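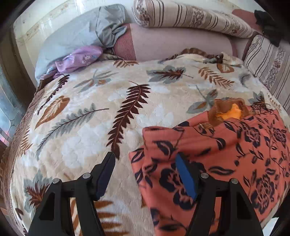 *The bed in the back bedroom, fern blanket underneath, flowered cloth on the right.*

Ebony Pryor did not believe in the cloth. She had been told over the phone that it was worth 1,000 dollars, and she had driven up from Plaller with that number going stale in her head the whole way.

"It's fleece," she said from the doorway.

"That's the blanket," said her aunt Aroha. "The blanket is from a store. I mean what's on top of it."

What was on top of it was coral, with black roses and a lot of curly stems, and somebody had left it bunched up on one side of the bed like a thing that had slid off a person's shoulders. Farther up a brown something, knitted or fleecy, poked out, with a ruffled edge and a bit of yellow showing in the middle of it. Ebony had been raised to fold.

"Who says a thousand?"

"Mr. Palma."

"Ignacio Palma sold you a humidifier that was a lamp."

"It was both," said Aroha.

Ebony went in and picked at the nearest edge. The underside was darker. She supposed that meant something to people who knew cloth, and she supposed Mr. Palma was counting on her being impressed by people who knew cloth. The story, as he'd told it, was that a woman in Marikar had printed 300 lengths of this and then burned the screens after a quarrel with her brother. Why would you burn your own screens? If you were that angry, you'd burn your brother's.

"And this?" There was a little gold thing sitting on the roses, a clip, or a ring maybe, she didn't have her glasses.

"It came with it."

"Came with it how?"

"In it. It fell out when I opened the bag." Aroha had that look, the one she'd worn before the time-share. "He says there's one in every length. That's how you know."

"So there are 300 of them."

"Well, yes."

"Then it's not exactly rare, is it?"

Aroha sat down in the chair by the closet and said that her niece Naima had believed it right away. Ebony said Naima had also believed she could keep bees on a balcony. They were quiet for a bit. Down the street somebody was trying to start a mower, in October, and not getting anywhere.

"How much did you give him?" Ebony asked.

"Thirty."

"Thirty what?"

"Dollars, Ebony. I'm not crazy. He wanted 300 and I said 30 and he said fine."

That was worse in a way. A man with a thousand-dollar cloth did not say fine to thirty. Ebony pulled the thing toward her and turned it over and pulled it back, looking for a label or a price sticker, any sign of an ordinary factory.

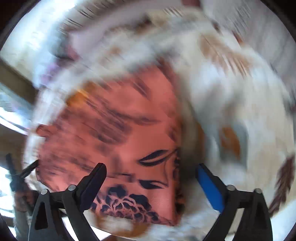
*Dark flowers on pink, over the white.*

"Don't yank it," said Aroha.

"I'm not yanking. I'm looking for the part that says polyester."

She didn't find it. She found a corner she hadn't noticed, where the petals were packed in so close that the flower looked like it had been drawn by somebody with nothing else to do all winter. It was good drawing. That proved nothing. There were good drawings on paper napkins.

"I'd say fifteen," she told her aunt. "Fifteen, and he owes you the rest."

"I wasn't going to sell it."

"Then why did you call me?"

"You said you were cold at night," said Aroha. "I thought you might come and get it if I told you it was worth something."

Ebony looked at her for a while. Then she asked whether there was a bag, and whether Mr. Palma had charged extra for that.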